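Leaf Bags: Change to Storage and Pickup at Dresholm 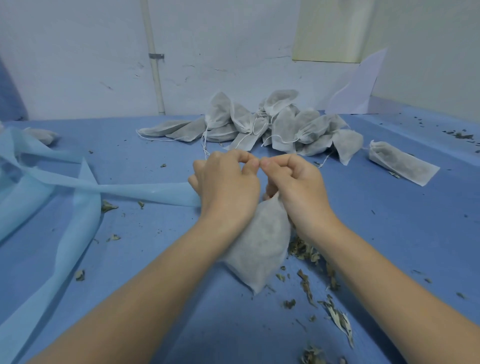 Tying off a drawstring bag of dried leaves.

Starting in November, dried leaf material for the Brellberg garden plots will be stored in the lower shed at Dresholm. The upper shed roof is being replaced and stays closed until the work is signed off.

Relative humidity in the lower shed must stay below 60 percent. The Plattner meter by the door is the reference reading. If it shows 60 or higher, run the fan and leave the door shut. Bags go on the slatted racks in a single layer, clear of the outside wall. Leaves that crumble when pressed are ready to store. Leaves that bend go back to the drying screens for seven days and are then checked again.

Label each bag with the species and the plot it came from. Mixed leaves are labeled MIX and are used only for mulch. Walnut is not accepted.

The current stock is 666 bags. Plot holders can collect from the Stesex Road gate between 8 a.m. and noon. Write what you take on the sheet inside the door, including part bags. Empty bags can be returned to the bin under the sheet if they are clean and the string is still in place.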